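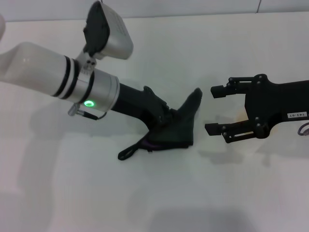 Black fabric glove with its wrist strap hanging free and a little purple showing inside the cuff.

I love glove season, and I love it even more when the gloves come out of the cupboard ready to wear! My winter pairs go away in May, and this is the routine I use for fabric gloves with a lining.

1. Empty them out. Pinch each fingertip and give it a good shake over the bin. You'd be amazed how much grit lives in a thumb.

2. Turn the cuff back. Roll it down far enough to see the lining, then go around it with a soft brush. If the lining has a colour of its own, dab a hidden spot with a damp white cloth first and check that no dye comes off.

3. Wash by hand. Follow the care label, but for most of mine it's cool water and 2 small drops of wool wash. Squeeze, don't wring - twisting is what pulls the lining out of the fingers.

4. Sort the straps. Open every strap out full length before drying, or it'll set in a curl and annoy you all winter.

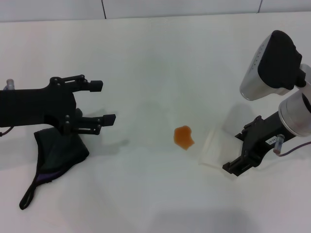 Black cloth with a purple lining, still crumpled, its long strap trailing across the white tabletop.

5. Smooth and dry. Start at the cuff and work toward the fingertips, easing out the folds with your palm. Lay everything on a towel away from the heater and flip it after a few hours.

6. Pair up and store. Lay one glove on the other, palms together, and slip them into a cotton bag. Mine live in a Skoletti drawer box, which is the perfect size!

Comments

Meenakshi Bhatia
The strap tip is brilliant. Mine have been curly for years.

Trilok Lodhi
Would this work for leather palms?

Tegan Goodwin
Trilok, I'd skip the soaking and just wipe the leather - but do the lining brush, it's so satisfying.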